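**October - wash fastness and print adhesion, notebook 9**

Carrying on from the Omomthorpe shirts. Plastisol black on off-white cotton jersey, all from the one roll, printed on the Yeoh press and cured on the short tunnel dryer. Sutrisno Govindasamy wants a cure setting the night shift can use without adjusting the belt for every garment weight.

09:20 - Dryer on. Belt at the middle mark. Left it 34 minutes before the first pass, as the panel reads steady well before the far end of the belt is up to heat. Donut probe still reads low on the left side of the belt. Swapped the probe lead and it made no difference, so the heater bank on that side is the suspect.

10:05 - First set through. Stretch test by hand on the heavy fill areas. Centre of belt: ink stretches and comes back. Left of belt: fine cracks across the large letters when pulled along the rib, none when pulled across it. Thin lines passed in both positions. Expected, as the thick deposit takes longer to come up to heat at the bottom of the film.

10:40 - Slowed belt one mark and repeated. Left side now passes on stretch. Centre shows slight yellowing of the ground colour beside the print, visible against an uncured offcut under the D65 lamp and hard to pick under the ceiling tubes. Not acceptable for the Plollby order, where the colour of the ground is written into the spec.

11:15 - Put the belt back to the middle mark and dropped the flood stroke instead. Thinner deposit, coverage still good on the solid areas. Left side passes. Centre passes, no yellowing. Opacity is a touch down on the black, within what Skarkero accepted last time.

13:30 - Wash series started. Liquid detergent, 41 degrees, inside out for half the set and right side out for the rest. Line dried, then folded with the print outward so any tackiness shows up as marking on the next layer. Weighted stack left on the bench.
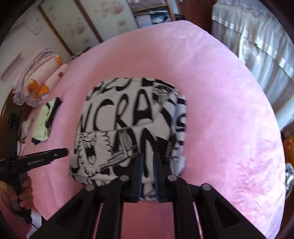

Folding matters more than I had allowed for. The sharp fold through a solid letter is a harsher test than the hand stretch, and it is also what the customer does at home. I would like a fold test added to the sheet: one crease through the heaviest fill, flat weight overnight, open and inspect under the lamp at low angle. Grade it the same way we grade cracking after wash.

15:50 - Opened two from the stack early to check for blocking. No transfer between layers. Faint shine along the crease on the thicker deposit, nothing on the thinner one. Put them back under the weight.

Crock test, dry: both deposits good. Crock test, wet: thicker deposit leaves a grey mark on the cloth, thinner deposit clean. The wet result agrees with the stretch result from the left side of the belt, so I am treating it as undercure and leaving the ink batch out of it for now.

To do:

- Pull the left heater bank and measure each element cold.
- Finish the wash series, then grade against the retained sample.
- Ask Sutrisno whether 84 mesh is still wanted for the solids. A finer screen would bring the deposit down without relying on the operator's flood stroke.
- Label the retained offcuts. The ones in the second drawer have no belt speed on them and can't be used.

16:45 - Dryer off, fan left running to cool the belt.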